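四月 发酵台本子 下午

接上页。上一批番茄辣酱(第三批)的分层问题还没解决,今天换思路,先不动配方,只动盐和研磨的顺序。Fitzgerald 说他那边不急,Girnholm 的试吃会推到月底,那就再跑一轮。

原料
番茄还是 Stidmont 那家的,这次偏软,有几个蒂那里发黑,挑掉了。去蒂之后称了 3000 g,正好,没再凑。红椒用冷冻的,解冻出水比上次多,水没倒,一起进桶。蒜照旧。洋葱这次不放,上次洋葱那股味道盖住了后面的酸,Settimio 尝了一口就把勺子放下了。
盐:2.5%,按番茄加红椒总重算,别再只按番茄算!!第二批就是这么咸淡不对的。
糖:零。发完再说。

步骤(边做边记,有点乱)
1 番茄切四瓣,不去皮。上次去皮花了一个上午,口感差别我吃不出来。
2 一半打碎,一半留块。打碎那半先拌盐,静置,出汁以后再把块倒进去。第三批是全部一起拌,上面浮一层皮,下面一层水,怀疑就是这里出的毛病。
3 压重物,石头片煮过。桶口留两指。别装满,第一批溢出来流到电子秤底下,秤到现在按键还是粘的。
4 气阀里加水。检查了两遍。
5 恒温箱设 30 度以下,实际放在靠墙那格,读数 24 左右跳。靠门那格不要用,开门一次掉好几度,半天回不来。

对照组
小罐 A:跟大桶一样的料,盐 2%。
小罐 B:盐 3%。
小罐 C:盐 2.5%,加一勺第三批的汁当引子。
标签用铅笔写的,马克笔遇水就花,上回 B 和 C 分不出来,白做。标签贴罐身,不要贴盖,盖会换。

pH 起始(笔校过,4 和 7 两点)
大桶 4.4
A 4.4
B 4.5
C 4.2
C 低一点正常,引子带进去的酸。这个笔读数慢,要等它停住再抄,我第一次抄早了,写成4.6,已划掉。缓冲液 7 那瓶快见底,要买。

番茄的批次差别比我想的大。翻了冬天那几页,同样的做法起始 pH 从 4.2 到 4.6 都有。以后每次进料先打一小份测一下再决定盐量,现在这样闭着眼加不行。如果起始高于 4.6 就补一点柠檬汁,安全第一,这个没商量。

关于稠度
现在量稠度的办法太土:倒一勺在斜板上,看三十秒流多远。斜板角度每次都是拿书垫的,书还不一样厚。第三批上层流 14 cm,下层流到头了,等于没数。Fitzgerald 提议做个固定的斜槽,塑料的就行,边上刻尺。他画了个草图,槽宽 5,长 32,单位厘米。我觉得长度够,宽度窄了一点,带块的酱会卡。回他了,等消息。
另外一个参照点:市售番茄酱。不是要做成那样,只是需要一个大家都知道的稠度放在表里,不然写“偏稀”“偏稠”,隔一个月自己都看不懂。挤压瓶装的那种出来的量不好控制,挤到勺里刮平再倒。量之前瓶子倒着放一会儿,前面那点水先挤掉不要。

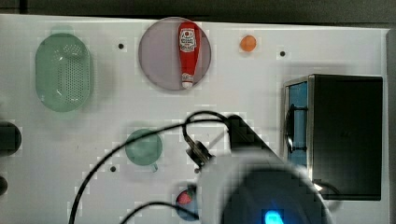 过滤
上次用细纱布,堵得厉害,拧到手酸只出来一小碗,而且把果肉里那点胶也滤掉了,剩下的酱反而更容易出水。这次打算两步走:
先用孔大的漏盆沥,不压,自己滴,一小时。滴出来的汁单独留,称重。
再看沥完的东西要不要过筛。籽如果不碍事就不过了。籽打碎了会发苦,所以打的时候用低档,点着打,不要一直按。
汁不要扔!浓缩到三分之一再拌回去,味道都在里面。Settimio 的说法是汁里的酸比果肉冲,分开熬好控制,有道理,试。
漏盆放大碗上要架高,碗浅了汁会漫上来又泡回去。上次就是,等于没沥。

熬煮(计划,发完再做)
小火,宽口锅,不盖盖。目标减重三成。锅先空称,写在锅柄胶带上,省得每次倒出来称。
糊底的问题:最后十分钟不能走开。第二批就是接了个电话,锅底一层黑,整锅带焦味,后来只能拿去拌豆子,居然还有人说好吃。
增稠剂先不加。Iwasaki 寄来的那包胶样品还没拆,说明书写用量 0.2% 起,放在架子第二层,等这轮结果出来再决定用不用。我个人不太想用,用了标签上就要多一行。Fitzgerald 觉得无所谓,只要倒出来不分层就行。这个到时候吵。

装瓶
热灌,85 度以上,瓶子提前烘。第一批有一瓶没烘透,倒进去啪一下裂了,幸好戴手套。
玻璃瓶库存 311 个,盖子少一些,没数全,下次谁去 Ileritz 顺便带一袋盖,口径 63 的,别拿错,53 的那袋已经有人拿错过一次了,现在还躺在柜子底下。
倒扣五分钟再翻正。冷了以后按盖子中间,会响的挑出来先吃掉。
每瓶都写批号,不写的一律算试吃品。

晚上七点补
大桶开始冒小泡,比预计早,可能红椒解冻的水带了糖。A 没动静。B 没动静。C 表面一圈细泡,闻着干净,有点像泡菜刚起的那个味。
压石歪了一点,洗手重新摆过。液面盖住料了,有一小块皮总浮上来,捞掉。
恒温箱读数 25,没调。

要问 / 要买
缓冲液 pH 7,一瓶
盖子 63
斜槽的宽度,等 Fitzgerald 回,我想要 7 cm
Stidmont 下周还有没有同一块地的番茄,有的话留一箱,做重复
铅笔
问 Settimio 他家的辣椒什么时候晒好,想做一罐用干椒的,跟冷冻红椒比一比。他上次说快了,说快了已经说了三个礼拜

明天
早上先看气阀的水位,再测 pH,四个都测,顺序固定:大桶、A、B、C,每个之间冲笔擦干。C 放最后,引子别带到别的罐里去。
如果大桶掉到 4.0 以下,温度往下调两度,慢一点发,香味好些。第一批发太快,三天就酸透了,尝着只剩酸,别的什么都没有。
尝味用一次性勺,一勺一罐,不许回勺(说的就是某人)。
记录表格里加一栏“上层水高度”,拿尺贴着罐壁量,毫米。大桶不透明,量不了,开盖的时候用筷子探一下,筷子上做好记号。
第三批剩下那两瓶先别动,留在冷藏最里面,这轮做完摆一起倒斜板,同一天、同一本书垫着,这样才比得了。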